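Jan 13, 2026 – Vesby notebook, tracking and replay

Picking up from the timestamp mess. Pose stream and finger-width stream from the hand-held grippers still come in on separate clocks, and the resampler was quietly snapping width to the nearest pose sample. Fine when you move slowly, awful when you close fast. I've swapped it for linear interpolation with a measured offset per hand. Left came out at 19 ms, right at 37 ms. No idea why they differ so much! Same firmware, as far as I know.

Reran the October episodes through the new resampler and the replay in Romura looks heaps better. The closing motion used to start while the simulated fingers were still well above the box, and now it lines up with the bottom of the descent, which is what my eyes say happens in the raw video too.

The clear plastic box is still a pain for perception. Higuchi (our segmenter, for anyone new reading this) loses the mask as soon as black fingers get in front of it, then finds it again somewhere silly on the white board. Tried lowering the confidence threshold and got shadows labelled as box, so I put it back. My current plan is to freeze the last good mask whenever a gripper's projected outline overlaps it, and let the policy lean on the gripper poses until it's clear again. Bit of a hack, but I'd like to see the numbers before anyone talks me out of it.

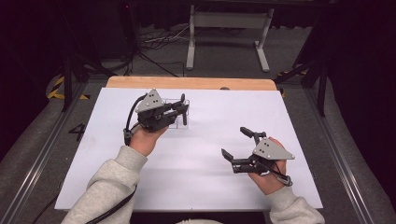 The other thing is the dropout filter. It was binning any episode with a gap of more than nine pose samples, even when the gap fell before either hand had started moving. I've changed it to look only at the stretch between first motion and release, and that brought back 56 episodes – worth the afternoon.

Still to do: push the offsets into the Fokov config so they aren't hard-coded in my branch, and write a test for the case where one hand starts recording late.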